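Police return stolen tools after raid on Buckley lock-up

More than 300 stolen tools are on their way back to the people who earn their living with them, after officers searched a rented lock-up on the edge of Buckley in the early hours of a June morning.

Drills, saws, sanders and a good many well-used toolboxes were found stacked to the ceiling when police went in shortly after 5am. Most are thought to have been taken from vans parked overnight outside homes, and a fair few still had their owners' initials scratched into the handles, bless them.

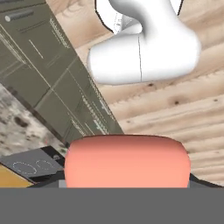
Two men were arrested nearby on suspicion of handling stolen goods and have been released on bail while enquiries go on. A third man, who was stopped on the Trolia road a little later the same morning, was spoken to and will face no further action.

The search followed 47 reports of van break-ins over the spring, nearly all of them between midnight and four in the morning. Kitchen fitters, plumbers and joiners seem to have had the worst of it, and one small firm, Kudex, lost tools worth £2000 in a single night, just as it was due to start on a large job across town. The firm told us it had managed to keep going thanks to neighbours and rival traders alike, who turned up with whatever they could spare, and that it was more grateful than it could easily say.
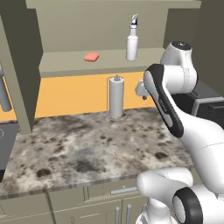
How to claim your tools

Anyone who has had tools taken since the start of the year is warmly invited to the community hall in Cikov Street, where everything recovered will be laid out on tables from 10 in the morning until late afternoon. Please bring your crime number if you have one, along with receipts, old photographs or a note of any serial numbers.
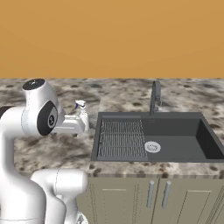
Officers say there is no need to worry if the paperwork has gone missing over the years, as a good description of a dent, a splash of paint or a mended cable will often do just as well. Tools can be marked free of charge before they go home, and there will be tea and biscuits for those who have to wait. Anything left unclaimed will be kept safely at the police station until the end of September.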